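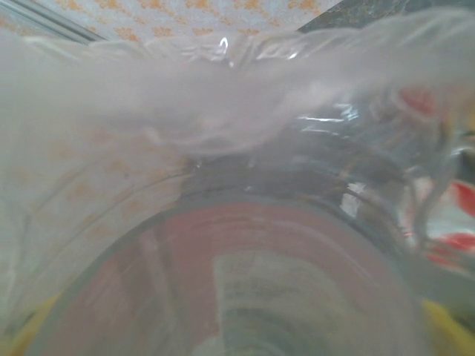 A plastic bag over a clear glass container.

How to Start a Small Native Plant Patch for Birds

Birds need bugs, and bugs need the plants they grew up with, so the kindest thing you can do for the chickadees on your street is to give up a corner of lawn. I learned this from Eimear Buckley, who looks after the meadow strip at Sullside and who has pulled more thistle than anyone I know. What follows is mostly her method, with a few of my own mistakes smoothed out -- I once mowed a whole row of young asters, so there were plenty to work with!

Pick your spot. Anywhere with 6 hours of sun will do nicely, and it needn't be big. Mine runs 22 feet along the back fence, and I started with less than half of that.

Smother the grass. Mow it as short as you can, lay down plain cardboard with the tape peeled off, and wet it well. Then pile on six inches of leaf mulch. If you do this in the fall you can plant straight through it in April, and the worms will have done the digging for you.

Choose your plants. Look for things that belong in your county (your local native plant sale is a fine place to ask). Around here I lean on little bluestem, purple coneflower, goldenrod and a serviceberry at one end for the catbirds. Plant in clumps, with the tall things at the back, and water twice a week the first summer. After that they mostly look after themselves, apart from a really bad dry spell.

Leave the mess. This is the hard part for tidy people, and I was one. Let the seed heads stand all winter for the goldfinches, and wait until spring has properly warmed up before cutting anything back -- lots of little bees are still asleep in those stems. When you do cut, leave the stubble a foot or so tall.

The Sullside strip now has up to 68 kinds of plants in it, depending on who is counting the sedges, and the song sparrows nest right beside the path.

We use cookies to improve your visit. By continuing to browse, you accept our cookie policy. OK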